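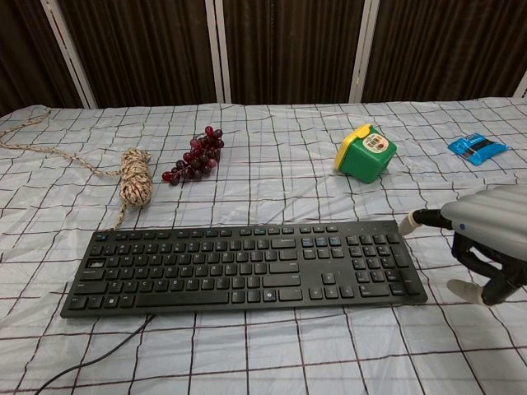
4. Connecting a keyboard and setting the language

The Viltine label printer can be used on its own, without a computer. Any full-size wired USB keyboard will work. Wireless keyboards are not supported.

4.1 Turn the printer off at the rear switch.

4.2 Plug the keyboard into the port marked KB. The second port is for memory sticks only.

4.3 Turn the printer on and wait for the start-up label to feed out. If no label appears, check that the roll is seated (section 3).

4.4 Press F2. The Set-up menu opens on the display.

4.5 Use the arrow keys to move to Layout and press Enter. Choose English (AU) unless your keyboard was bought overseas.

4.6 Type your four-digit store code on the numeric keypad and press Enter twice. Num Lock must be on.

Note: The printer holds 200 label templates. Templates loaded from a Gravport stick count towards this total.

5. Printing a test batch

5.1 Press F5. The display shows the last template used.

5.2 Enter a quantity of 5 and press Enter.

5.3 Check the left margin on each label. If the text has drifted, hold Ctrl and tap the left or right arrow to shift it one step at a time, then print again.

5.4 Check the colour of the border. A grey or patchy border means the print darkness is set too low. Go to Set-up > Darkness and raise it by one.

5.5 Press Esc to save and return to the main display.

Caution: The print head stays hot after a long run. Leave the lid closed for 5 minutes before clearing a jam. Do not use a knife or screwdriver to lift a stuck label.

Note: Error 56 means the roll is finished. Error 994 means the template was made for a different label width and must be resized before it will print.

Viltine Label Printer Set-up Guide, September 2016 | © Viltine | Contact your Griro service centre | Back to top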